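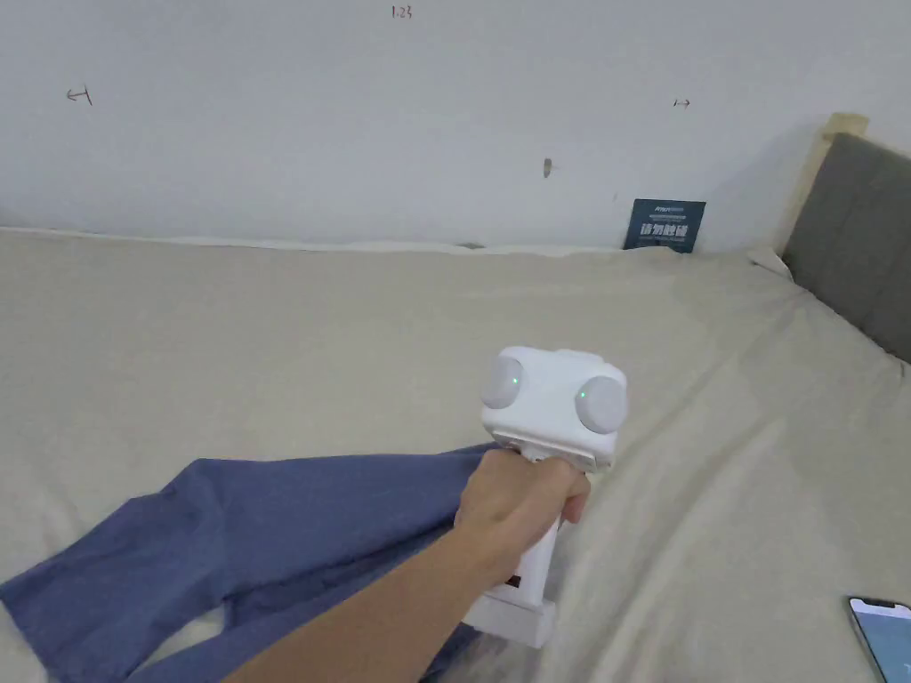
Nataša Kelmendi wrote in the margin of our first draft that people don't wash clothes too often because they are dirty, they wash them because there is nowhere to put a shirt that has been worn once. We changed the report question after reading that. The first version only asked how much water a dorm uses for laundry. The second asks why clothes go into the wash at all.

Our building is Kneath Hall. It has 13 washers in the basement, all front loaders, and they are free to use, which probably matters. We gave a paper diary to 60 residents and asked them to write down each item they washed, how many times they had worn it, and the reason for washing. The diaries ran for 2 weeks in March. Soo-ah Do collected them and typed them up.

Some people stopped filling in the diary after the first weekend. We kept their pages but left them out of the comparison between floors. When we had 500 entries for tops and pants we stopped typing, so the last few diaries are only used for the comments.
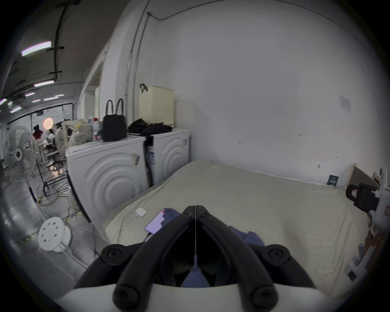
The most common reason given was "worn once." Stains and smell came after it. Jeans were treated differently from everything else - most people wore them several times before washing and did not seem to think about it. Sweatshirts were somewhere in between. Towels caused arguments on the third floor, and we got more comments on towels than on any other item even though we had not asked about them.

Several residents wrote that a shirt left on the bed or the desk chair ends up in the hamper when they clean up, whether it needs washing or not. The closets in Kneath have one rail and no hooks. Residents who had bought their own over-the-door hooks reported more wears per shirt, but this was a small group and they may just be tidier people.

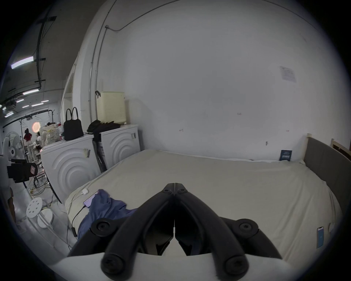
Figure 3. Blue cloth on a bed with a pale fitted sheet.

We did not measure water directly. The building has one meter and it also covers the showers, so we could not separate out the laundry room. We asked the housing office for the washer settings and were told the machines use the same fill for a half load as for a full one. We have not been able to check this.

If we did the project again we would hand out hooks to one floor and compare it with a floor that had none. We would also put towels on the form.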